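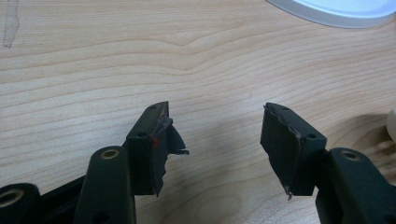

Chapter 8
What a Label Promises

Before you start

You will need the glossary entries for claim, standard and implied warranty. If you skipped Chapter 5 on advertising, go back and read at least the section on testimonials. Some of the wording there comes up again.

Introduction

Most of us read labels badly. We look at the front of the packet, where the big friendly words are, and skip the back, where the small dull ones are. The people who design packets know this. The front is written by the marketing department and the back is written with one eye on the law, and the two often seem to be describing different products.

Take the word "natural". It turns up on shampoo, cat litter, muesli and floor cleaner. Ask a shop assistant what it means and you'll probably get a shrug. Ask the manufacturer and you may get a paragraph about values. Arsenic is natural. So is mould. A word that covers all of those isn't telling you much about a floor cleaner, yet shoppers go on paying extra for it.

This chapter is about household products: cleaners, paints, polishes, batteries, cookware and the rest of the stuff under the sink. Food labels have their own rules and are left to Chapter 9. We are going to be fairly hard on labels. Some of them deserve better, and we'll point those out when we come to them.

Three kinds of claim

A claim can be tested, or it can be vague, or it can be true and useless.

"Contains 30 washes" looks like a claim you can test. Try it, though, and you run into trouble. How dirty is the wash? How full is the machine? Somewhere on the back there may be a line saying the figure is based on a light load in soft water. If your town has hard water, the number on the front was never meant for you.

"Gentle on surfaces" is vague. Gentle compared with what? There's no unit of gentleness, and a company that used the phrase would have a hard time being proved wrong. That is a good part of its appeal.

The true and useless kind is harder to spot. A dishwashing liquid that boasts of containing no lead is telling the truth, but you had no reason to think any dishwashing liquid did. The claim invites you to wonder about the bottle beside it. You'll see this trick a great deal once you start looking, and it works on teachers too.

Case study: Fleturska surface cream

Delia Roman bought a tub of Fleturska, a cream for timber furniture, after reading that it "feeds and protects the wood". She used it on a kitchen table for most of a winter. By August she had begun to wonder what the feeding consisted of. A table is made from dead timber. It doesn't eat. What creams like this can do is leave a thin layer of oil or wax on the finish, and that may make the grain look richer for a while.
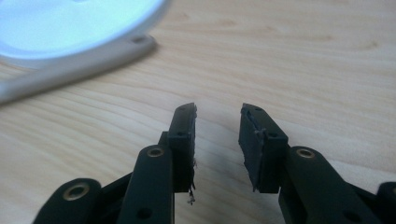 She wrote to the company and asked two questions: what does the cream protect against, and how was that tested? The reply thanked her for her loyalty and explained that Fleturska had been "trusted in homes for generations". It did not mention a test. She wrote again. The second reply was signed by Damian Kälin of customer relations, and he was more forthcoming. The protection, he said, was against "everyday dryness". He enclosed a voucher.

It would be easy to treat this as a story about a dishonest company, but we don't think the case is that simple. Nothing in the letters is a lie. The cream may well make a table look nicer, and Delia Roman agrees that it did. Her complaint was that she had paid for protection and received shine. Whether the law would take her side depends on what an ordinary buyer would understand by "protects", and ordinary buyers don't all understand the same thing.

Keep the case in mind when you reach section 8.3, where we look at how a tribunal might approach it.

Seals, ticks and stars

A seal on a packet suggests that someone independent has checked the contents. Sometimes that's so. The trouble is that a seal costs very little to draw, and a leaf inside a green circle can be anyone's leaf inside a green circle.

Santosh Tiwari and Chaimae Kabbaj, then students on this course, collected 39 different seals from products in their own homes and tried to find out who stood behind each one. They were looking for a name, a published standard and a way to complain. Several seals led to a real testing body with its standard free to read. Others led to a web page owned by the maker of the product. One, on a drain cleaner called Tisisus, led to nothing they could find at all.

Their method was plain enough for you to copy, and you'll be asked to do so in Activity 8B. We would add a caution. A seal backed by a proper standard can still mislead if the standard covers only the cardboard box, or the handle of the pan, or the way the factory files its paperwork. Read what was checked before you decide how impressed to be.

Why not leave it to the regulator?

Students often say at this point that false claims are against the law, so the problem must be mostly solved. We doubt it. Regulators act on complaints, and few people complain over a bottle of cleaner that costs less than lunch. They shrug and buy another brand - often with much the same words on the front.

Mutua Shemweta, who helped us plan this chapter, takes a kinder view. He argues that repeat customers keep firms fairly honest, and that a cream nobody liked would soon vanish from the shelf. You may agree with him. Section 8.1 begins with his argument in full, followed by our reply, and you should read both with your own kitchen cupboard open.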